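[Wohnheimverwaltung-Info] Sommerregelung für die Gästezimmer im Haus Keststead: Antwort auf Rückfragen

Von: Verwaltungsstelle der Wohnanlage Skodard
An: Verteiler Wohnheimverwaltung-Info
Datum: 3. Januar 2026
Betreff: Re: Sommerregelung für die Gästezimmer, Bettausstattung und Verschattung

Sehr geehrte Damen und Herren,

auf die unten wiedergegebene Anfrage der Hausvertretung Keststead nehmen wir wie folgt Stellung. Da gleichlautende Fragen auch aus dem Haus Mustonen eingegangen sind, geht die Antwort an den gesamten Verteiler.

> Die Hausvertretung bittet um Auskunft, ob die im vergangenen Juli
> vorläufig eingeführte Regelung für die Gästezimmer im kommenden
> Sommer fortgilt. Insbesondere ist unklar,
> a) ob Bewohnerinnen und Bewohner eigene Auflagen und Kühlmatten
> auf die hauseigenen Matratzen legen dürfen,
> b) wer die Kosten einer außenliegenden Verschattung trägt,
> c) ob die nächtliche Öffnung der Treppenhausfenster erlaubt bleibt.
> Ferner wird um Mitteilung gebeten, bis wann Anträge auf
> Zwischenbelegung einzureichen sind. In der letzten Saison war die
> Frist am Aushang und im Rundschreiben unterschiedlich angegeben.

Zu a) Eigene Auflagen sind gestattet. Die vorläufige Regelung sah noch eine schriftliche Anmeldung vor. Diese entfällt. Es bleibt jedoch bei folgenden Maßgaben: Die Auflage darf nicht mit der Matratze oder dem Bettgestell verklebt, verschraubt oder vernäht werden. Der Matratzenschonbezug der Verwaltung verbleibt in jedem Fall unter der Auflage. Elektrisch betriebene Kühlgeräte, die auf oder in dem Bett verwendet werden, sind weiterhin genehmigungspflichtig; der Antrag ist mit einer Kopie der Bedienungsanleitung bei der Verwaltungsstelle einzureichen.

Matten aus einzelnen kleinen Plättchen werden in den Häusern seit längerem verwendet und sind von der Genehmigungspflicht nicht erfasst. Bei der Rückgabe des Zimmers sind sie zu entfernen. Zurückgelassene Matten werden 27 Tage aufbewahrt und danach entsorgt. Die Entsorgungskosten werden mit der Kaution verrechnet. Bettwäsche in eigener Farbe und eigenem Muster ist wie bisher zulässig, eine Rückgabe über die Hauswäscherei ist bei privater Wäsche nicht möglich.

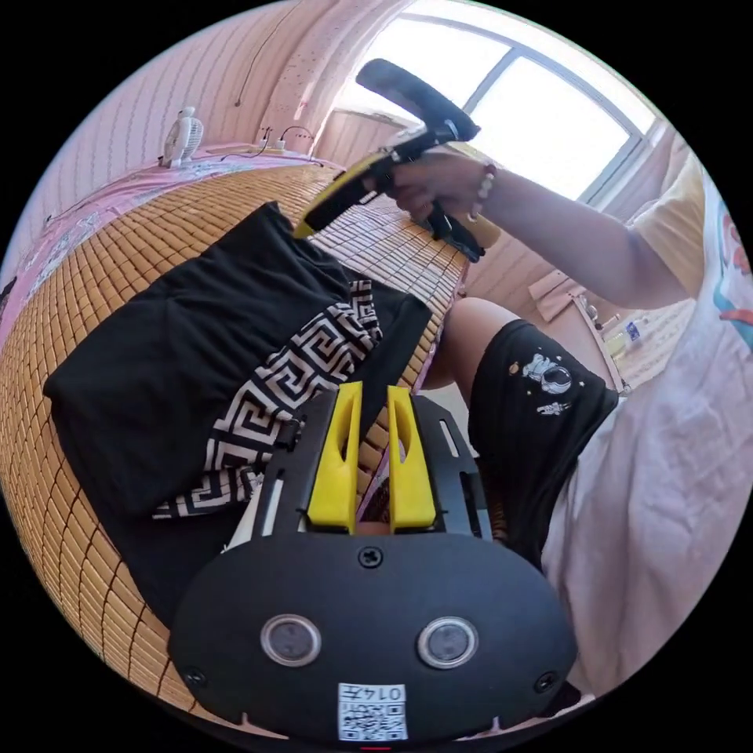
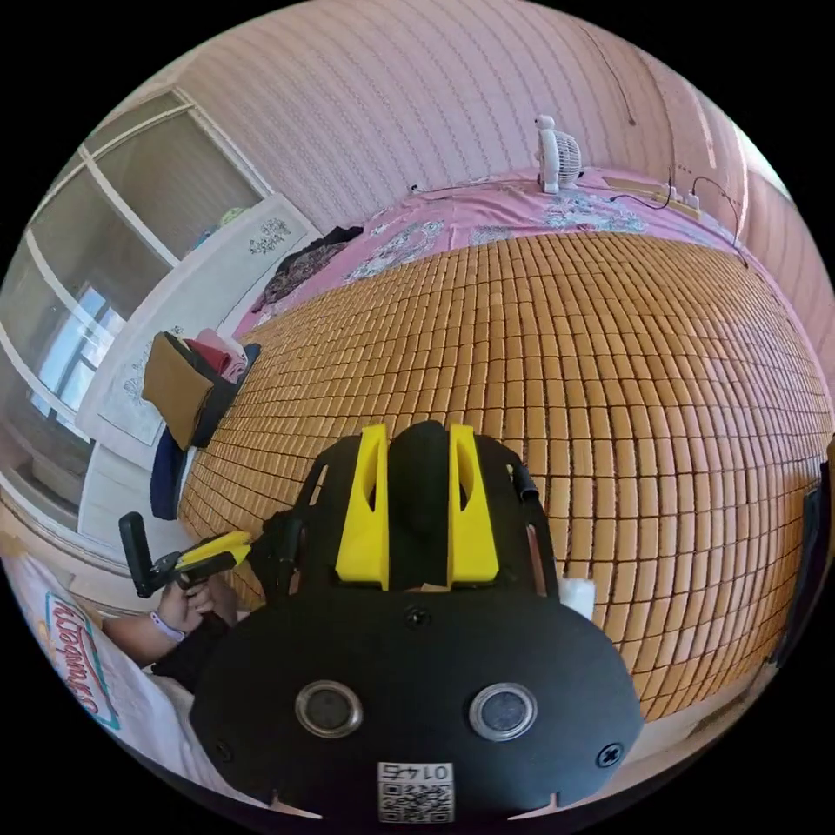
Zu b) Die Kosten der außenliegenden Verschattung trägt die Wohnanlage, soweit es sich um die Süd- und Westseite der Häuser Keststead und Mustonen handelt. Für die übrigen Gebäudeseiten hat die Verwaltungsstelle im Haushalt des laufenden Jahres keine Mittel eingestellt. Hausvertretungen, die dort eine Verschattung wünschen, können einen Zuschuss von 200 Euro je Zimmer beantragen. Je Haus werden im Kalenderjahr höchstens 700 Euro bewilligt. Die Montage ist ausschließlich durch die Firma Sterkatent vorzunehmen, mit der ein Rahmenvertrag besteht. Eigenmontagen an der Fassade sind untersagt und werden auf Kosten der Verursacher zurückgebaut.

Folien, die von innen auf die Scheiben geklebt werden, sind nicht zugelassen. Bei früheren Anbringungen sind an mehreren Isolierverglasungen Spannungsrisse entstanden, deren Behebung noch nicht abgeschlossen ist. Innenliegende Vorhänge und Rollos dürfen angebracht werden, sofern die vorhandenen Schienen genutzt werden und der Fensterrahmen unbeschädigt bleibt.

Zu c) Die nächtliche Öffnung der Treppenhausfenster bleibt im Haus Keststead erlaubt. Im Haus Mustonen kann sie bis auf Weiteres nicht gestattet werden. Die dortige Rauchabzugsanlage ist mit den oberen Fenstern gekoppelt und meldet bei manueller Öffnung eine Störung. Ein Angebot für den Umbau der Steuerung liegt vor; über die Beauftragung wird nach Abschluss der Prüfung entschieden. Wir bitten darum, die Fenster im Haus Mustonen auch nicht kurzzeitig zu öffnen. Jede Störmeldung löst einen kostenpflichtigen Einsatz des Wartungsdienstes aus.

Unberührt hiervon ist die Lüftung der Flure über die Balkontüren. Diese sind spätestens um 22 Uhr zu schließen. Das Verkeilen der Brandschutztüren ist in beiden Häusern zu jeder Zeit unzulässig.

Zur Frist für die Zwischenbelegung

Der Widerspruch zwischen Aushang und Rundschreiben ist bekannt und wird bedauert. Maßgeblich ist künftig allein das Rundschreiben. Anträge auf Zwischenbelegung der Gästezimmer müssen spätestens 6 Wochen vor dem gewünschten Einzugstermin schriftlich bei der Verwaltungsstelle eingehen. Eine Einreichung über die Hausvertretung wahrt die Frist nicht, sofern der Antrag dort liegen bleibt.

Der Antrag muss den gewünschten Zeitraum, die Anzahl der Personen und die Angabe enthalten, ob Bettwäsche gestellt werden soll. Unvollständige Anträge werden einmal zur Ergänzung zurückgesandt. Zimmer, für die im Juli keine Zwischenbelegung beantragt ist, werden für Instandhaltungsarbeiten freigegeben. Zunächst sind die Bodenbeläge im Erdgeschoss des Hauses Keststead vorgesehen.

Zu weiteren Punkten, die in den vergangenen Wochen an uns herangetragen wurden:

Die Ausgabe zusätzlicher Leintücher erfolgt ausschließlich zu den Öffnungszeiten der Wäscheausgabe. Eine Ausgabe durch den Nachtdienst ist nicht vorgesehen. Tischventilatoren können gegen Unterschrift entliehen werden, solange der Vorrat reicht. Eine Reservierung ist nicht möglich. Die Geräte sind gereinigt und mit vollständigem Schutzgitter zurückzugeben.

Die Neufassung der Hausordnung wird den Hausvertretungen vor ihrem Inkrafttreten im Entwurf zugeleitet. Bis dahin gilt die bisherige Fassung mit den oben genannten Änderungen. Stellungnahmen richten Sie bitte an die Verwaltungsstelle und nicht an diesen Verteiler, der nur für Mitteilungen vorgesehen ist.

Mit freundlichen Grüßen

Verwaltungsstelle der Wohnanlage Skodard
Bereich Gästezimmer und Hausbetrieb

--
Verteiler Wohnheimverwaltung-Info
Abmeldung und Änderung der Adresse über die Verwaltungsstelle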